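So I've given up snoozing. Fifty days now, which I know because I've been putting a little cross on the kitchen calendar every morning like a kid waiting for summer camp!

It started in January, when I missed the 7:10 bus to Jestthorpe for the second time in a week and had to stand in the sleet with wet hair. I used to set my alarm for six and get up at ten to seven, and all the bits in between were that awful thin sleep where you dream about being late.
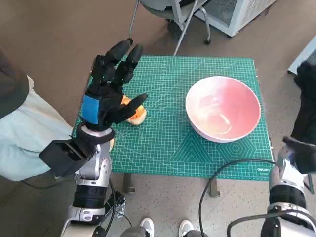 Sheldon Robichaud wrote in after my last post to say that he tried the same thing and lasted four mornings, and that the only cure for him was leaving the alarm clock in the bathtub. Very loud, apparently. His wife was not a fan.

I don't have a bathtub, so mine lives on top of the bookcase in the hall. The first week was horrible. I'd march out there, switch it off, and stand looking at the spines of my old cookbooks wondering who I was (I did go back to bed once, and I didn't put a cross for that day).

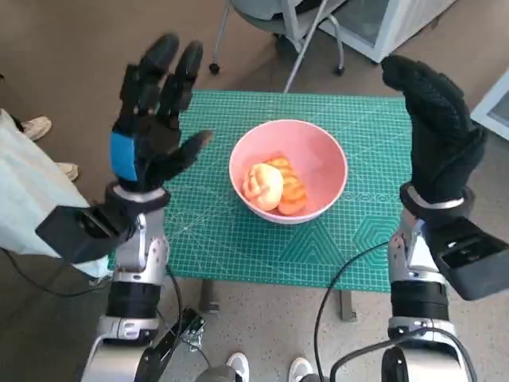

By the third week I was making real oatmeal, the slow kind, and eating it sitting down. I've even started reading a few pages before I leave. Gordon Penner lent me a fat paperback about lighthouses and I'm on page 100 already, all of it read before seven. 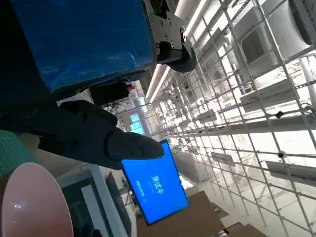
Weekends are still a bit wobbly. I let myself have an extra hour, but the alarm stays in the hall. Next I want to try going to bed before eleven, and I'm dreading that one much more.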